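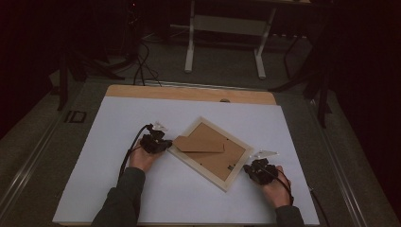 ## Why do my posters keep turning blue? A project on fading prints

Started 27th September, finished in December, with a gap in the middle for midterms.

I picked this topic because of a concert poster. I hung it next to my window freshman year and by summer the reds had gone a sad salmon color and everything else looked kind of blue. The poster on the closet door, same age and same tape, looked fine. I knew in a general way that sun fades things (everybody's grandma has a couch that proves it) but I'd never thought about why some colors go first, or whether the glass in front of a picture does anything. So that became my project!

### What I read first

Light carries energy, and the stuff that gives a print its color can only soak up so much of it before its molecules start to break. Ultraviolet is the worst for this, but plain visible light does damage too, which I didn't expect. I'd assumed you block the UV and you're done. You aren't, you just slow it down.

Inks also come in two big families, dyes and pigments. Dyes dissolve in the ink and pigments are tiny solid bits floating in it. Pigments usually hold up better, partly because the light has to chew through a solid particle a layer at a time. Dyes tend to look brighter on day one, though, and that's why I can't bring myself to hate them.

Then there's the air. Ozone can go after some dye prints with hardly any light involved, so a print stuck bare to a wall has more to deal with than one behind glass. I had no way to measure ozone in a dorm, so I'm mentioning it and moving on.

### My setup

I printed the same color chart 25 times: blocks of red, yellow, blue, black, and a skin tone, because skin tones are where people notice fading. Some were done at Villca, the copy shop by campus, on their dye printer. The rest came off the pigment printer in the art building, on Poken matte paper. I know that means the paper changed along with the ink. I'll come back to that.

The prints went into these groups:

- taped bare to the south window side of my room
- in a frame with ordinary glass, same spot
- in a frame with a UV-filtering acrylic sheet, same spot
- in a drawer, as the control

They stayed put for nine weeks. Each week I scanned them on the library scanner with auto correction turned OFF. I forgot that the first week and had to redo the whole batch. Please learn from me.

Scanning framed prints meant opening the frames over and over, which ate up more time than the rest of the project put together. Get a clean, flat surface to work on before you start. Grit under the glass will scratch a print, and I ruined one that way.
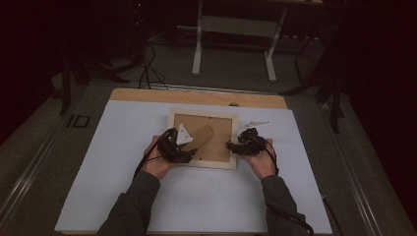 *A frame lying face down, cardboard backing toward you.*

### What happened

The bare dye prints lost the most, and it was the red block that went. The skin tone went with it and ended up looking seasick. Yellow faded a little. Black looked the same to my eye, but the scans said it had drifted slightly toward green.

Ordinary glass helped more than I'd guessed. The UV acrylic was better again, though the gap between those two was smaller than the gap between glass and nothing. The pigment prints barely budged in any group. The drawer prints stayed boring, as a control should.

### Where it's shaky

The paper thing, mainly. I compared ink families on different papers, so I can't say how much of the difference is the ink. I should have bought a second pack of Poken and taken it to the copy shop with me. Also, fall is cloudy here, and my roommate kept closing the blinds. I used Zallitum, a free color reading program, and its numbers wobbled a bit even when I scanned the same sheet twice in a row. I averaged two scans each time to calm that down.

### If I did it again

I'd run it in summer, on one paper, and add a print across the room from the window, since that's where most people hang their pictures anyway. I'd also like to try Flultis spray coating, which the art students swear by and which I couldn't fit in the budget. The concert poster has moved to the closet door.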